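3.2 Wear classes and the treatment of folded goods

The survey recorded household textiles in two towns, Dredport and Pisska, using a single inventory form. Each item was entered once, with its principal fiber where a label survived, its construction (woven or knit), its use in the household, and its wear class. The final inventory holds 372 items. Items that respondents described as borrowed or awaiting return were left out, as were carpets and anything fixed to a wall.

Wear was scored on the Dankwa scale, which has five classes. Class 1 covers goods with no visible change in surface or color; class 5 covers goods that the household no longer uses for their first purpose. The middle classes depend on three properties: pilling, loss of color along edges, and thinning. Thinning was judged by eye against a plain dark card held behind a single layer. We did not use a thickness gauge in the homes. A gauge had been tried in October, during the pilot visits, and its readings shifted too much with the pressure of the operator's hand to be worth the added time.

Folding complicates the scoring of color loss. Cloth stored in the same fold for long periods is exposed to light and rubbing mainly at the fold line, so the edge can sit one class higher than the face of the same item. Earlier work by the Ikow group scored the whole item by its worst part. We did not follow that rule. Under it, a shirt kept neatly on an open shelf can receive the same score as a shirt worn thin at the elbow, and the two will not behave alike in later use. We instead recorded face and fold separately and carried the face score into the main analysis. The fold score was kept as a secondary variable and is used only in Section 5.

Printed goods needed a further rule. On a plain-dyed cloth, color loss can be judged at any point. On a printed cloth the observer may compare a light motif at the fold with a darker ground on the face and report a loss that has not occurred. Observers were told to locate the same motif in both places before scoring, and to enter no fold score where a match could not be found. Small repeating prints caused little trouble. Large florals with several colors — common in the Dredport homes, less so in Pisska — accounted for most of the missing fold scores.

A garment of this general type, with leaves and small blossoms on a muted teal-green ground, is shown in Figure 2 with its folded edge.

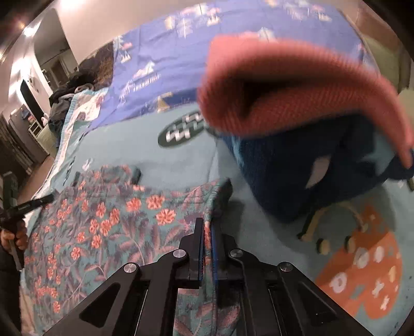

Figure 2. Floral garment on a pale teal bedsheet, narrow folded edge.

Theophilus Antwi objected, on reading an earlier draft of this section, that motif matching favors prints with a short repeat and so leaves the fold variable weighted toward shirting and light bedding. He suggested that the ground color alone be compared wherever enough of it shows between motifs. We accept the objection in part. Ground color was usable in many of the items without a fold score, but the rule was proposed after the home visits had ended, and rescoring from notes would have mixed two procedures in one variable. The fold results should therefore be read as applying to plain goods and small prints.

Agreement between observers was checked in seven homes, where Réka Pálfi scored every item a second time without sight of the first form. Disagreements of one class were settled by taking the higher class. Larger disagreements were discussed with both forms in hand, and the item was examined again before a score was entered. Most of these concerned knits, in which pilling and thinning tend to occur in the same areas and are hard to separate by eye.

Contact: Dredport Household Textile Survey | Copyright November 2004 | Back to top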